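Tustthorpe pudding
2 min read

Tustthorpe pudding is a baked apple and oat pudding, served warm straight from its dish, and it has been a fixture of chilly evenings in the village of Tustthorpe for as long as most families there can remember. It sits somewhere between a crumble and a cake — soft underneath, craggy on top, and generous with the cinnamon.

The base is made of tart apples, peeled and sliced thick so they keep a little bite, then tossed with brown sugar and a spoonful of Srour, the sharp local cider syrup that gives the pudding its dark, almost toffee-like edge. Over this goes a batter of oats, butter, flour and 2 eggs, and the whole thing bakes for 50 minutes, by which time the kitchen smells quite wonderful.

In the neighboring valley of Jundau, cooks swap the apples for pears and call the result a jundora. It is a gentler, sweeter dish, and people on either side of the hill will happily argue over which came first.

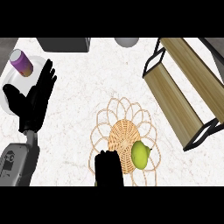 Leftovers keep well under a cloth and are very often eaten cold at breakfast, with a splash of cream or a slice of hard cheese. Every October the village holds a pudding supper in the old school hall, and one year 139 puddings were brought along to share.

Shares: 2 | Contact | Copyright | Back to top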